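Going back to a very long serial

Posted 07/04/2025
14 shares | 6 comments

I've started reading The Gate at Folholm again after leaving it alone since December.

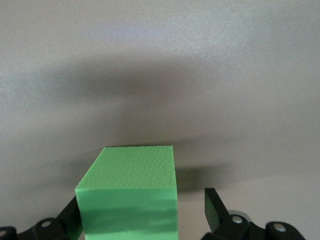 Do you need to start again from chapter one if you've been away from a serial for months? Go back 10 chapters from where you stopped and read forward from there, and you'll pick up most of it.

I didn't do that the first time. I opened the chapter I'd bookmarked and had no idea who half the people in the room were. There was a duel going on between a salt mage and a man in a grey coat, and everyone in the crowd seemed to know why. I read two more chapters hoping it would come back to me, then gave up and went back to the start of the Molard siege, where I should have begun.

For anyone who doesn't know it, Folholm is a city built on the back of a sleeping beast. The beast is holy, or was, and the temple families draw their power from it. The main character starts out as a kitchen boy who can hear it breathing. It's a cultivation story in most ways that matter, with ranks and elders and a lot of people coughing up blood, but the author spends more time on the city than is usual. There is a whole chapter about how the drains work. I liked that chapter. The comments under it did not.

The story runs to 1,896 chapters as of last night. I'm somewhere past the middle. The chapters are short and I can get through four on the train to work if it isn't crowded.

The part I've just finished is the end of the siege, and I want to write down what I think before the next arc changes my mind. The beast wakes up for a moment, only one eye, and it chooses to shield the old temple lord instead of the kitchen boy. A lot of readers were angry about this. They had waited years for the beast to wake and they wanted it to be on his side. I thought it was the right choice. The temple lord is cruel, but he has fed the beast every morning of his life, and the boy has only ever listened to it. The beast has no reason to care who the hero is.

What I didn't like was the betrothal plot. It stops the siege dead for nearly 20 chapters while two families argue over a necklace, and the necklace is never mentioned again. I skimmed most of it. If it turns out to matter later I'll go back, but I'm not looking forward to it.

The translation is uneven. Through the early arcs it's rough, with he and she swapped in the middle of a sentence and the same sword called three different things. It gets much better after Molard, when I think a different person took over. The sword is now always Winter Reed. I had got used to calling it the Cold Grass Blade in my head – I still do.

I read it on Podum, which keeps your place most of the time. It lost mine once when I changed phones, so now I write the chapter number on a bit of paper and keep it in my wallet. Restrepo Books put out the first arc as a paperback and I bought it, mainly for the map. The map has the harbour on the wrong side of the city going by every chapter I've read, but it's a nice map.

Next up is the arc under the beast's ribs. I've seen people call it the best stretch in the whole serial and I've seen people say they quit there. I'll post again when I'm through it.

Recent posts
Serials I dropped and why
Magic ranks I can never remember
The paperback of Folholm, first look
Reading on the train

Back to top | Contact | © 2025 All posts by the author of this blog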